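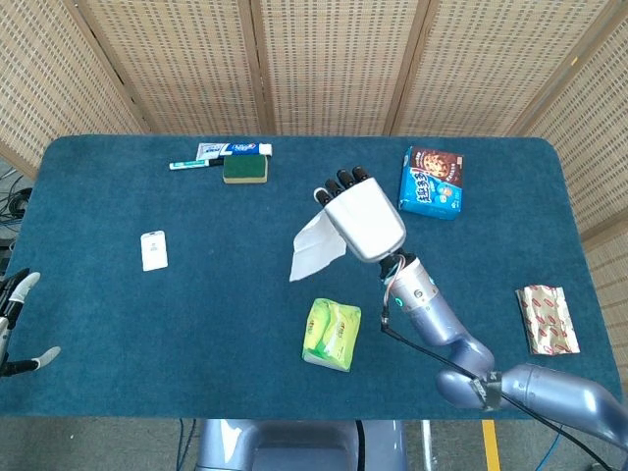

Huvska Folding Screen, 4 panel, natural weave

Home > Room Dividers > Woven > Huvska

In stock, Ladell warehouse only
Item no. 1976

Privacy without building a wall. Good for shared bedrooms, the desk in the corner of the living room, change area at the back of a shop. Folds flat, goes behind a door.

Woven panels in light wooden frames. Lets some light thru, blocks most of the view. Not a blackout screen, please don't order it for that, we get returns every August.

Colour
Natural only. The grey is discontinued. Weave is a natural material so shade varies from one batch to the next. Need two that match? Order them together and put a note at checkout.

Setting up
Comes assembled. Cut the straps, stand it up, open to a zigzag. Never dead straight, it will tip. 15 minutes if you're fussy about the angles, less if not.
Uneven floor: felt pads in the bag, stick under whichever foot is short.

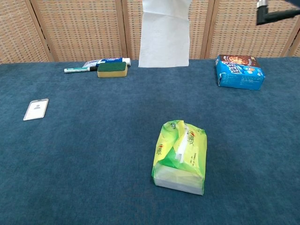
Hinges are two-way so panels fold forward or back. Wraps round a corner no problem. Joining 2 screens together needs the Fellano link kit, sold seperately, same hinge and same screws. Doesn't fit the older Salminen screens, different hinge spacing.

Care
Dust with a soft brush or the vacuum on low. Damp cloth on the frame, dry it right after. No sprays on the weave. Keep away from heaters and out of full afternoon sun or it goes brittle.
Indoor use only. Covered porch is not indoors.

Delivery
Flat rate within 300 km of Ladell, past that we quote. Ships in one long carton so someone has to be home. Pickup from the side door, bring a blanket and a vehicle with fold down seats.

Returns
30 days, original carton, unused. Marks or pulled strands, send us a picture before you send the screen back.

Reviews

"Bought for my sewing room, hides the fabric pile nicely. One foot was a bit short, pad fixed it. Wish it came in a darker colour." Tuulikki Manninen

Also in this range
Huvska 3 panel
Fellano link kit
Spare felt pads, bag

Trade orders, email the Ladell desk before noon for a same day quote.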